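Chapter 5
Comparing Two-Finger Grippers on Household Objects
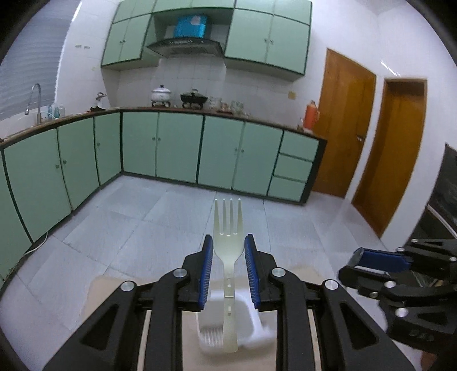 A gripper that performs well on blocks and cylinders may do poorly with cutlery. Thin, light objects leave little surface for the fingers to hold, and a small error in approach can turn the object in the grasp. This chapter sets out a method for comparing grippers under such conditions.

The method follows the Bindeck trials, directed by Zoia Skoryk, in which 3 finger pads were tested over 2352 grasps. Section 5.1 defines a successful grasp. Section 5.2 covers the choice of objects and the order of trials. Section 5.3 treats the recording of failures, including slips that occur after lifting. Students should review the discussion of friction in Chapter 3 before proceeding.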